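The Second Life of an Office Tower

When the accounting office in Huvport changed its computers in May, Evander Innes took home one of the old ones. He paid 65 dollars for it and his wife asked him where he wanted to put it.

Innes prefers the desktop towers from offices. They are heavy and not beautiful, but they open easily, and inside there is space for the hands. He lays the case on its side, takes off the panel and looks for some minutes before he touches anything.
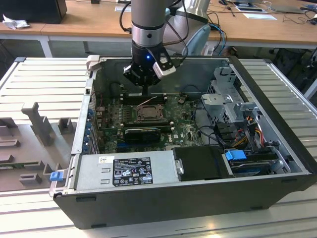
Memory is the first thing he changes, and usually he goes to 8 gigabytes, which is enough for letters and for school work. Then comes the drive. The old one he never sells - it can still hold the private papers of somebody. The power supply he leaves alone if it is quiet.

The cooler takes him the longest. He cleans the old paste with a coffee filter and alcohol, and he doesn't like to be spoken to during this. The tower from Huvport is promised to his niece, who wants it before the winter exams.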